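Shelf and Display Assistant, part-time – Godinho Home Furnishings

Godinho sells cabinets, shelving units and small household items from its showroom on Jokance Street. We are looking for one person to keep the display furniture in order. The job is 20 hours a week, mornings only, starting in March.

The showroom has 92 display pieces on two floors. Customers open doors, move things and put them down somewhere else. You will put the items back, wipe the shelves and change the arrangements when new stock comes in.
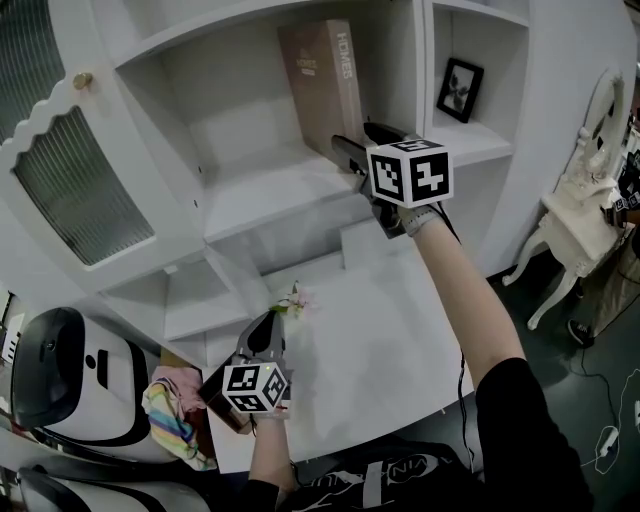 White cabinet with the brown HOMES book and a black picture frame.

What you will do

Set out books, frames, artificial flowers and other small items according to the display sheet for each piece.
Dust shelves, glass panels and knobs.
Check for loose screws and chipped edges and write them in the repair log.
Unpack deliveries from our warehouse in Drultum and flatten the boxes.
Swap out displays at the start of each season. Small items are kept in the stockroom in numbered bins – there are over 1,000 of them, and they have to go back in the right bin.

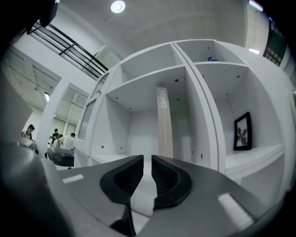 White shelving with open compartments in different sizes, HOMES lettering in the central one.

The tall units have compartments above head height. A step stool is provided and you need to be comfortable using it. Most items are light, but you will sometimes help a second person move a cabinet across the floor.

What we ask for

Care with small and breakable things.
Able to stand for most of a shift and to reach both low and high shelves.
Able to follow a written layout without supervision.
Retail or stockroom experience is useful but not required. We train you for 5 shifts alongside the current assistant.

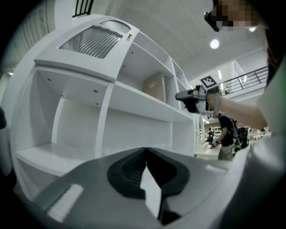 Shifts run from 7:30 to 11:30 a.m., before the busiest part of the day. Work shirts are provided. You get the staff discount on all Godinho stock and on the Sekano shelving range after your trial period.

To apply, leave a resume at the front desk or use the form on our jobs page. Include the mornings you can work and when you could start. A short cover note is fine – no photo needed. We will reply to everyone who applies.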